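Accueil | Lettres précédentes | Bancs d'essai | Petites annonces | S'abonner | Contact

Le kit de démonstration manuelle Rultelel : 2 782 euros, et après ?

Nous avons gardé le kit 11 jours à l'atelier. Le vendeur promet des robots « formés par vos gestes ». Nous demandions à voir.
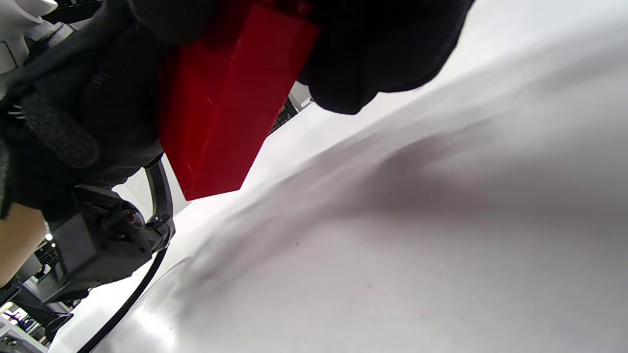

Ce qu'on achète

Un gant noir, une sangle, un petit module caméra noir avec son câble, une pince à main, une licence logicielle d'un an. Le principe est connu : un opérateur fait la tâche lui-même, on enregistre, et les enregistrements servent ensuite à entraîner un bras. Rultelel n'a rien inventé, et sa brochure a au moins la décence de ne pas le prétendre. Elle prétend en revanche que tout se fait « sans intégrateur ». Nous y reviendrons.

La distribution en France passe par Borkska, qui loue aussi le matériel au mois. Le tarif de location n'est pas affiché, il faut demander un devis, et nous attendons toujours le nôtre.

À l'usage

Nous avions choisi un exercice bête : prendre un bloc rouge et l'appuyer sur une surface blanche et souple, qui se creuse sous l'arête. Sur du dur, n'importe quel kit s'en tire. Sur du mou, la position ne suffit plus, il faut savoir combien on pousse. Or le kit n'enregistre pas l'effort. Il enregistre des images et une trajectoire, et on est prié de croire que le pli de la surface raconte le reste. Peut-être. Saqib Orakzai, qui a fait la plupart des prises, n'y croit pas beaucoup : « Je serre plus fort ou moins fort, le fichier est le même. »

Le gant est épais. On sent mal les arêtes, on corrige trop, et ces corrections finissent dans les données. La sangle se règle vite, c'est un bon point. Le câble, lui, est une plaie : il traîne sur le plan de travail et passe devant tout ce qu'on voudrait filmer. Une version sans fil est « à l'étude ». Elle l'était déjà en mars, dans la documentation que nous avait envoyée Borkska.

Au bout de 20 minutes l'avant-bras fatigue. La notice conseille des séances de deux heures. On aimerait rencontrer la personne qui a écrit la notice.

Et le logiciel

L'installation a pris une matinée, avec un appel au support – aimable, compétent, et facturé au-delà du deuxième. L'export fonctionne dans le format maison. Pour les autres formats, il faut le module Herath, vendu à part. C'est là que le « sans intégrateur » commence à tousser : un atelier qui possède déjà un bras d'une autre marque paiera soit le module, soit quelqu'un pour écrire la conversion.

Nimal Rathnayake a fini par écrire la sienne. Il est plus indulgent que nous sur le reste : les images sont nettes, l'horodatage tient, et il a vu des outils deux fois plus chers perdre des séquences entières. Dont acte.

Pour qui ?

Un laboratoire ou un bureau d'études qui veut tâter de l'apprentissage par démonstration y trouvera une entrée de gamme correcte, à condition de rester sur des objets rigides. Pour un atelier de production qui manipule du textile, de la mousse ou du rembourrage, nous déconseillons l'achat en l'état. Demandez une location courte, faites vos propres prises sur vos propres pièces, et exigez de voir un bras refaire la tâche avant de signer quoi que ce soit. La vidéo commerciale ne montre que des cubes sur une table.

Le concurrent Harside annonce un gant avec mesure d'effort. Nous avons demandé un exemplaire en prêt. Pas de réponse pour le moment, et pas de prix public non plus.

Si vous utilisez déjà le kit Rultelel sur des matières souples, écrivez-nous, surtout si vos résultats contredisent les nôtres.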